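用遥操作教机械臂搅咖啡:一份不太乐观的步骤说明

作者:Mei-kuen Ng
更新:2023-08-08

网上的教程喜欢告诉你,拿起手柄录几段演示,机械臂就学会了。我按这种说法做过两轮,第一轮的数据几乎全扔了。下面写的是第二轮的做法,任务很小:从支架上拿起勺子,伸进杯子里搅,再放回去。如果你的任务比这个复杂,请把下面提到的每一个麻烦都往上加。

适用范围:单臂、平行或仿形夹爪、一台固定相机、主从式或手柄式遥操作。录制软件我用的是 Plondo,换别的也行,界面不同而已。Zukari 的论坛上有人问能不能直接拖着手臂教,后面会讲到。

第一步:先把任务写成一句话

写不成一句话就先别录。“搅咖啡”太含糊。搅几圈?勺子碰不碰杯壁?搅完停在哪里?我的版本是:夹住勺柄,提起,勺头浸入液面以下,绕圈两次,提出,放回原处。所有操作者照这一句做。

有人觉得让操作者自由发挥可以增加多样性。我试过,结果是同一个画面对应好几种动作,策略学出来在杯口上方犹豫,左晃一下右晃一下。多样性应该放在物体的位置上,动作的风格越统一越好。

第二步:选手动拖拽还是遥控

手动拖拽(也叫动觉示教)上手快,力的感觉是真的,适合只回放轨迹的场合。缺点是你的手和胳膊会出现在相机里。训练时有手,部署时没有手,视觉策略怎么看待这件事,你很难事先知道。

遥控没有这个问题,代价是手感差。Havinus 的说明书上说延迟“可以忽略”,我的体会是平移时可以忽略,下探到杯口附近就不行了,操作者会不自觉地放慢,然后停顿。停顿也会被学进去。

我最后选遥控。如果你只需要让手臂重复同一条轨迹,物体永远不动,那么拖拽示教加回放就够了,连学习都不必谈。很多演示视频里所谓的“学会”,我怀疑就是这么一回事。

第三步:摆放物品

勺子平躺在桌上很难夹,夹爪要贴着桌面走,遥控时十有八九会蹭到。把勺子架高,手指下方留出空间。两块小木块就能解决,不需要买专用支架。

杯子和支架之间的距离要够夹爪转身。先不录,空走一遍,看线缆会不会扫到木块。线缆比你想的垂得低。

杯子装深色液体有个好处,勺头浸没与否看液面就知道;坏处是液面以下什么都看不到,勺头有没有刮到杯底,只能靠操作者的手感或者力传感器。拿不准就先用空杯练。

夹爪张开对着勺子,以及搅棒已经伸进杯里,这两种姿态最值得单独练:

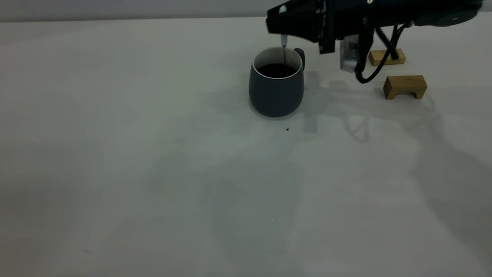
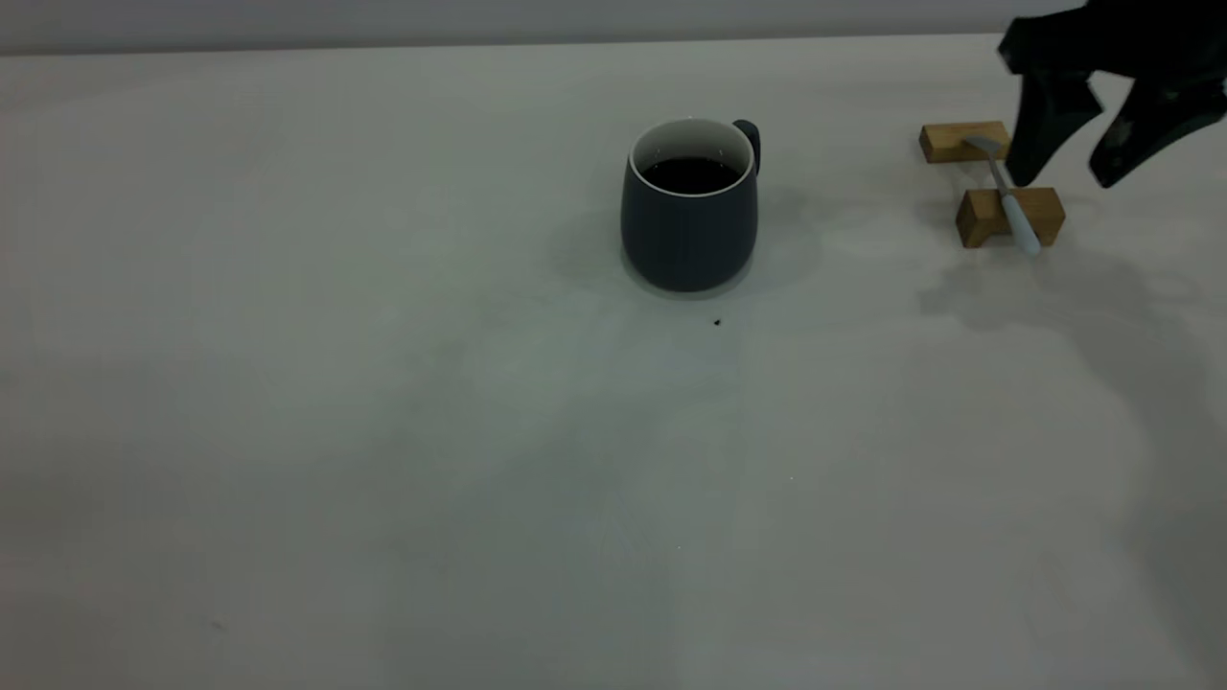
第四步:练习,不录

每位操作者先练到连续成功,再打开录制。我不设固定的次数,看的是动作是否还在犹豫。抓取时注意夹爪的朝向,手指应当顺着勺柄两侧落下去,斜着夹也能提起来,但一进杯子就会打转。

搅动时手腕尽量不转,只画圈。圈画小一点。圈大了勺柄会靠上杯沿,杯子跟着挪,下一段的起始位置就悄悄变了。

第五步:录制

1. 复位手臂到同一个起始姿态。
2. 把杯子移到新位置,幅度不要超出相机视野的中间区域。
3. 开始录制后立刻动作,不要等。
4. 放回勺子、手指完全松开后再停止录制。
5. 当场标记成功或失败,别留到晚上凭记忆补。

我们一共录了 500 段。这个数字没有什么道理,是三月份时间用完时停下来的地方。别人建议过 1,334 段,理由是他们的项目用了这么多,我认为这算不上理由。

录制中途换灯、挪相机,都应当另开一个文件夹。手臂的影子落在浅色桌面上很明显,光源一变,影子跟着变,策略有没有把影子当成线索,事后很难查清楚。

第六步:筛选

这一步最无聊,也最有用。我逐段回看,剔掉以下几类:

勺子提起后在手指间滑动的。
在杯口上方停顿明显的。
碰歪杯子后又“顺手”救回来的。最后一类有争议,有人主张保留,说能教会恢复动作。我留过一小部分,没看出差别,后来全部去掉了。

剩下 303 段。如果你的保留比例高得多,我会先怀疑筛选标准,再考虑恭喜你。

第七步:训练之前先做回放

挑几段留下来的数据,物体摆回原位,原样回放。如果回放都失败,说明控制频率、时间戳或者夹爪开合的记录有问题,训练多久都没用。我第一轮就是栽在时间戳上:图像比关节数据晚,看起来只差一点,下探时刚好差出一个杯沿。

Plondo 导出时有个“自动对齐”选项。它对齐的是文件头,中间丢帧它不管,请自己再查一遍。

第八步:测试

测试时的杯子位置要事先写在纸上,照着摆。临场摆的话,人总会忍不住把杯子放在机器做得好的地方。失败也要录下来,并且注明失败在哪个阶段:抓取、移动、下探、搅动、放回。只报一个总成功率,对谁都没有帮助。

还要换一只杯子试。换了颜色或高矮以后,成绩往往掉得厉害,这时候再谈“学会搅拌”就要小心措辞。我这一套目前只敢说:在这张桌子上,对这只杯子,抓取比较可靠,放回时好时坏。

几点补充

勺柄太滑可以缠一圈胶带,但要从第一段录制就缠上,中途再加等于换了物体。

液体用冷的。遥控失误时杯子倒向哪边,你控制不了。

Yu 的那份配置文件可以拿来作起点,其中速度上限对搅拌来说偏高,我调低之后才敢往杯子里倒东西。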